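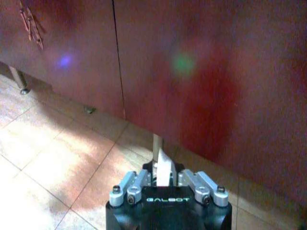
How often should I clean the wood cabinet doors and the stone vanity top?

Wood doors every two weeks with a barely damp cloth, stone top once a week with plain dish soap and water. Sink rim whenever you brush your teeth and notice it.

Okay, so. Cleaning issue. We had 66 emails after the January item on bathrooms, most of them asking the same three or four things, so going through them fast before this goes out. If yours isn't answered, write again, it may have been eaten by the new inbox.

Wood first. The red-brown cabinets in the Sutherland units have a finish on them that shows every streak. Sunny rooms are worst. Late afternoon, light comes across the floor, you see where the cloth went round and round and where it stopped. So go with the grain, top to bottom, one door then the other. Two cloths. One wrung out till it won't drip, one dry, and the dry one goes over right behind the damp one. Don't do the whole cabinet damp and then come back, it has already dried in stripes by then.

No spray straight on the door. Spray on the cloth. It runs into the seam between the doors and sits there, and the edge swells, and then you have a door that sticks all summer. We have had a few of those.

Polish: go easy. Couple times a year. People love the lemon stuff and it does smell nice but it builds up and gets tacky, then dust sticks to it, then you polish again. If yours already feels sticky, a drop of dish soap in a bowl of warm water, cloth wrung out hard, small patch at a time, dry it. Takes an evening. Put the radio on.

Handles. Dry toothbrush for the corners, soft one, then a cloth. Metal cleaner only if you tape around the handle or take it off, otherwise you get a dull ring on the wood, and that ring is forever. Taking it off is usually one or two screws from inside. Put the screws in a cup. A cup, not your pocket.

Under the cabinet. Yes you have to. If it stands on legs there's a gap and whatever lives in your house lives there too: hair, one sock, dry pasta if it's near the kitchen. Old sock over a yardstick, rubber band, slide it along from one end. Vacuum first or you just make a sausage of dust. Wipe the feet while your down there, mop water collects around metal feet and leaves a rust mark on light tile. For the rust mark, paste of baking soda and water, leave it ten minutes, rub, rinse. Sometimes twice. If it's still there after that, ask the front desk for the tile sheet before you try anything stronger.

Felt pads under the feet? On tile you don't need them for scratches but they do stop the squeak. Don't use felt in a bathroom though, it stays wet. Rubber.

Floor tile: sweep, then mop with warm water and very little cleaner. Very little. The film everybody complains about, the one that makes pale tile look gray by the door, is mostly cleaner that never got rinsed. Grout lines get a stiff brush and baking soda every few months, work along the line and not across it, rinse with clean water and dry with an old towel under your foot. Shuffle around. Good excercise.

Several asked about bleach on grout. We'd skip it. The sealer comes off and the next spill goes right in.

Now the bathroom, and the stone.

Vinegar. No. That was 20-something of the emails, people wiping polished stone with vinegar to get the soap scum off. It may look great on the glass but on a lot of stone it eats the shine, you get a dull spot in the shape of whatever you set down. Same with lemon, same with anything sold for lime scale unless the bottle says stone. Dish soap, warm water, soft cloth, rinse cloth, dry cloth. Done.

If the dull spot is already there: small ones can sometimes be brought back by hand with a 3000 grit pad and water. Light pressure, and try it first in a corner behind the faucet where it won't bug you. Anything bigger than a coin, call somebody. Nelano does stone and does small jobs, and they'll give a price from a phone picture. Tell them it's a Sutherland unit, they have the stone list.

Clutter is the other half of it. A counter with eleven things on it doesn't get wiped, it gets wiped around. Pick what you use every day, those stay out on a tray. Everything else in the drawer or the cabinet. The tray matters more than it sounds, one lift and the whole top is clear. Bottles leave rings on stone, metal cans worse, shaving cream cans the worst of all. 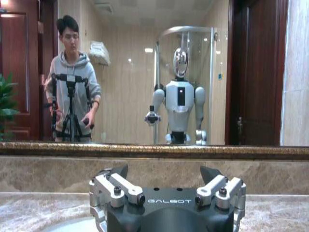

A reader on the Skidberg side writes that the weekly wipe is fine but it's the strip where the backsplash meets the counter that gets her every time: water sits along it, goes dark, and no cloth really reaches in there. She runs a cotton swab along it with a bit of soap, then a dry one, and says that since she started leaving a small towel folded at the back of the sink it hardly comes up. Also that her husband uses the towel for his hands and puts it back wet, so results vary.

Good tip, stealing it. To add: if that strip has gone soft or is coming away, cleaning won't help, the caulk needs redoing. Put in a request, extension 2757, mornings are best. Don't just squeeze new over old. It peels.

Mirrors with a fancy frame. Same rule as the wood, spray the cloth. Liquid runs down the glass and gets behind the bottom of the frame, and after a while you have black spots creeping up from the edge. Gold and crackle finishes, dry brush only, a clean paintbrush is perfect. Anything wet and the gold can lift. Do the frame first, glass after, otherwise the dust lands on your nice clean mirror.

Sink: baking soda, damp sponge, around the rim and down. White sinks get a gray mark from rings and razors, same paste takes it off most times.

Order if you're doing it all in one go: mirror frame, mirror, backsplash, counter, sink, cabinet doors, under the cabinet, floor. Top down. You'll be tempted to mop early. Don't.

Supplies. Tumska cloths are back in the lobby cupboard, take two per household please. Stiff grout brushes can be borrowed from 724, knock, leave it by the door rinsed out when your finished.

Next time closets, and the storage lockers if there's room. Send questions by the end of the month.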